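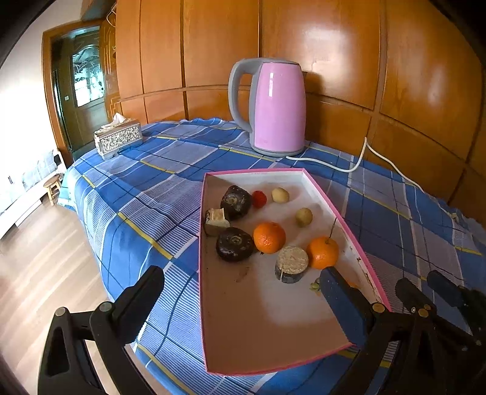 Kitchen hands wanted for a produce-sorting study, Irnenmont

Yammine is looking for people to sort vegetables at a table. That is the job. We have read plenty of ads in this line of work that promise you a part in the future of food, and we would sooner fill the places with people who know what they are signing up for.

The background, briefly. A company called Nernon sells a method for keeping fruit and vegetables at home. You sort what you bought into a shallow open box, keep certain things away from certain other things, check the box every day, and you are supposed to throw out less. Their brochure claims a household can save 77 meals a year this way. We asked how they got to 77 and were sent the brochure again.

Arkero, which runs a chain of cooking classes and would like to know before it teaches the method to anybody, has asked us to test it in an ordinary kitchen setting. We do not have a stake in the answer. Arnout Coppens, who is running the study, has doubts about the method and will tell you so if you ask. He will also write down whatever you find, including anything that makes him look wrong.

What you would do

Sessions last 2 hours and take place in the afternoon. You get a mixed lot of produce, a box, and a table with a cloth on it. A typical lot has oranges, small potatoes, a tomato and a few pieces that are already cut, and it varies by session. You arrange it, either by the Nernon instructions or however you would do it at home. You won't choose which – we draw it before you arrive.

After that you fill in a sheet for each item: firm or soft, any marks, would you eat it, would you serve it to a guest. Those last two get different answers more often than you might think. Then you come back for the second and third sessions and do the sheet again on the same lot.
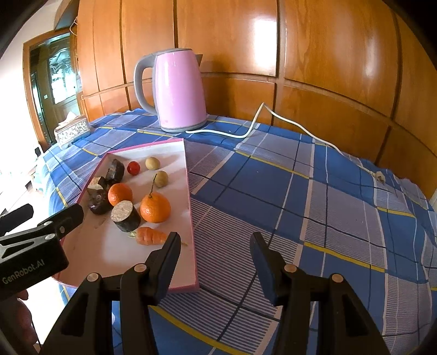

Cut pieces are where we expect the most disagreement. The brochure says to keep them in the same box as the whole fruit, "in conversation" with it, whatever that means. Some of our own staff would have put them in the refrigerator under a lid and been done with it. If you hold a strong view on this, please apply, and please keep it to yourself until the sheets are in.

Who we want

Adults who buy and cook their own food at least a few times a week. No training needed. We are not taking people who sell kitchen storage, people who have paid for a Nernon course, or anyone who has ever written a five-star review of a box.

You should be able to stand or sit at a table for the length of a session (a chair is provided) and handle raw produce. Tell us about any food allergies when you apply. Nothing has to be tasted.

Pay

You are paid at the end of each session, with a small extra amount for completing all 3. If you drop out after the first one you keep what you earned. Bus fare within Irnenmont is covered. There is tea.

We need some 1,000 completed item sheets, so places are open through July. Repeat participants are fine, with a gap between rounds.

How to apply

Write to Arnout Coppens at the Yammine office in Irnenmont. Give your name, the afternoons you can do, and a couple of lines on what usually goes bad first in your kitchen. We don't need a résumé or a cover letter. Thursday is the hardest session to fill, so say so if you can make it.

Results go to everyone who took part, whichever way they come out.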